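二月，晚上

下午又去看了那辆Nidness。说是“又”，其实车主根本没让我好好看过第一回，上次天黑得早，他拿手机照着引擎盖，嘴里一直说“原漆，原漆”。我这个人听见别人把一句话说两遍就不太信。

这回是白天，车停在他家院子的斜坡上。车头朝下。老车停斜坡，我总要多想一层：机油尺读数不准，冷却液的液面也不准，底下就算渗油，也是渗到前面去。我请他把车挪到平地，他说刚洗过，不想动。后来还是挪了，发动倒是一下就着，怠速抖得不厉害，可排气管里那股味道我闻着偏浓。他说是化油器刚调过。谁调的，他说不上来。

这车外行看着都觉得漂亮，我承认。腰线从前灯一路拉到尾部，车顶低，后窗斜得几乎没有后备厢可言。当年的杂志把它夸得像什么似的，说是厂里的工程师在Goodwin的底盘上另起炉灶，做出了一辆真正的双门旅行车。我手里有一本旧的维修手册，前悬挂的零件编号和Goodwin一个不差，后桥也只改了减速比。另起炉灶大概指的是座椅面料。

功率也是一笔糊涂账。销售手册上写100匹，车主俱乐部的老会员坚持说那是毛功率，装上排气和空滤以后，到轮子上能有90匹就不错了。我倾向于信后一种。厂家的数字从来都是挑一个好天气、挑一台好发动机测出来的。何况这一台放了这么多年，缸压都没人量过，跟我谈100匹有什么意思。

车主给我看了一叠单据。最上面一张是Bakport修理厂的，写“大修发动机”，金额小得可疑，连一套活塞环都不够。再往下翻，有换刹车总泵的，有换水管的，日期都糊了。里程表上的数和单据对不上，他说表换过。表换过，门板换过，方向盘也换过（现在这个是木圈的，原厂应该是黑胶），可漆是原漆。我拿测厚仪在左后翼子板上碰了一下，读数300微米，右边同一个位置薄了一大截。他看了一眼，说也许当年出厂就喷得厚。我没接话。

底盘我是躺下去看的，地上凉，棉袄后背到现在还有一股土味。左侧门槛内侧补过一块，焊得不算差，外面刷了厚厚一层黑胶。刷黑胶这件事我向来反感，好的坏的一抹都看不见。我用螺丝刀柄敲了一遍，前半段声音脆，后半段发闷，到千斤顶支点那里闷得最厉害。他站在旁边问，怎么样，结实吧。我说嗯。

试车只让开到路口再回来。二挡有点打齿，降挡的时候要等一等。转向比我想的轻，这一点倒是真好，回正也利索。刹车往右偏一点，他说是轮胎气压。气压我走之前量了，两边一样。

最后是Murray Dunstan的事。这人在电话里替车主说了半天好话，又推荐我用Lidorard的添加剂，说往油底壳里倒一瓶，烧机油的毛病就压下去了，密封圈还能“恢复弹性”。橡胶硬了就是硬了，跟人老了一样，喝什么也软不回去。我问他自己那辆用没用，他说他那辆不烧机油，用不着。那我也无话可说。 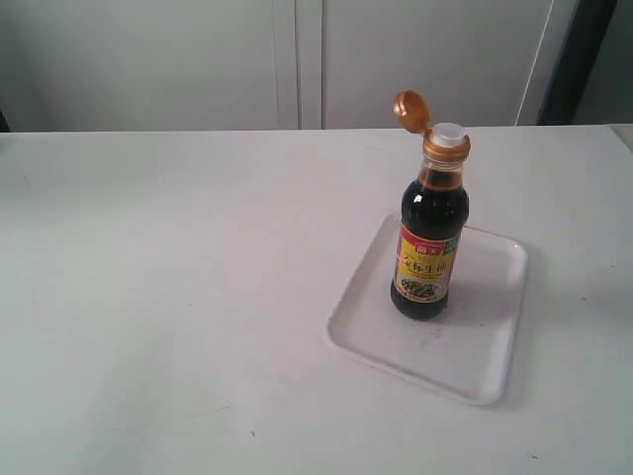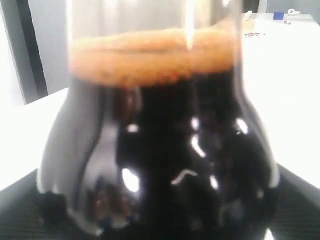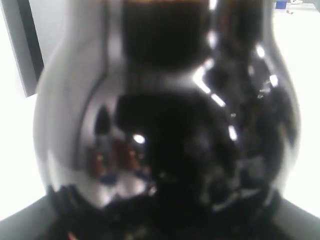 回来以后我把从那车上抽的一点机油倒在白瓷碟里看。车主说上个月才换的油，跑了不到几十公里。新换的油就算变色，也该透亮，抹薄了能看见碟子的底。这一碟差不多就是上面第一张里那瓶酱油的颜色，整体看是黑的，可人家酱油在瓶肩薄的地方还透一点琥珀色，我的油抹开了也还是灰黑，不透。手指捻一捻，没有金属屑的感觉，汽油味倒是有，和排气管里的味道对得上。混合气太浓，油被汽油冲稀了，缸壁也跟着遭殃。这种事光换油没用，先得把化油器拆下来，看浮子室液面和主量孔，再谈别的。

晚饭后又算了一遍账。门槛要割开重做，至少左边一侧；变速箱二挡同步环得换，件难找；化油器大修包好办；刹车分泵右边正常，左边多半卡滞，拆开才知道。轮圈倒是原装，可惜轮胎老得裂了口，全要换。拆车件我知道有一处，老板开价从来不讲道理。加起来大约比他要的车价再多出一半。他要价里又把“原漆”算了进去，这一项我是一分钱都不打算付的。

翻了翻以前的笔记，那辆灰色的Goodwin我前后看过三回，最后还是没买，理由写得很充分，门槛、漆、车主说话不老实。后来它被人买走，听说现在还天天开。这条我看了两遍，不能说明什么，人家也许运气好，也许只是还没坏。

底盘号抄在本子第16页，明天写信去问俱乐部，看出厂记录上是什么颜色。要是记录上写的是绿，那他这一身蓝“原漆”就有得说了。缸压表借给别人还没还，也得去要回来。车主那边先不回话，他要是打电话来催，就说我还在考虑。

碟子还没洗，油迹泡了洗洁精，搁在水池边上。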